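Gripper drift on the Gravo bench

Posted in June, filed under faults

I lost most of a Tuesday to a fault that looked like software and had nothing to do with it. Writing it down while I still have the numbers.

The bench uses two hand-held grippers. Each one logs its jaw opening from an encoder on the drive shaft. We record sorting tasks by hand, then train on the recordings. Jaw opening is the channel the policy leans on most for small parts, so an error there goes straight into what the arm learns.

The first sign came from Valentina Quezada, who was replaying recordings on the arm. It kept letting go of blocks early. The drop happened above the box, a little before the release point, and the block would land across a divider or bounce off the rim. Her first guess was a time offset between the video and the encoder log. She checked and the two agreed.

I plotted jaw opening for the whole set. With the jaws fully shut on nothing, the log should read zero. On the right-hand unit it read zero in the morning and crept upward from there. By the last recording of the day it was showing 4 mm with the pads touching.

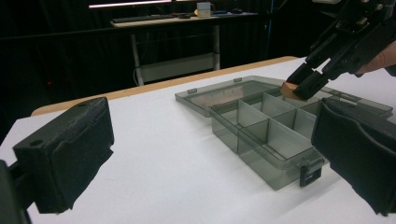 Why did the error only show up on small parts?

The offset stays the same size whatever is being held. On a wide part, 4 mm is a small share of the opening and the arm still closes far enough to grip. On a narrow block the same 4 mm is enough to lose contact.

After that I took the right-hand unit apart. The encoder magnet sits in a cup held to the shaft by a single set screw. The screw had backed out far enough for the cup to slip a little each time the jaws closed hard. Slip in the other direction was much smaller, which explains why the drift ran one way. There was no threadlocker on the screw. Nicanor Ibarra went through the build notes and the step was missing from them, so the left-hand unit had been put together the same way. It had not slipped yet.

Repairs so far:

Both set screws cleaned, threadlocked and torqued.
Witness mark in white paint across cup and shaft.
Zero check at the start of every recording: jaws shut, hold, log the reading. The recorder refuses to start if it is off by more than the limit.

I then ran the repaired unit through 2,000 hard closures on the test stand. Zero held and the paint line did not move.

The data is the annoying part. Of the 100 recordings in the set, 9 were made before the drift was measurable and can stay. The rest need a correction or a redo. Masanobu Oda wants to fit a slope and subtract it. I don't trust that, as the slip came in steps and the steps are uneven. We are redoing them, starting with the narrow blocks.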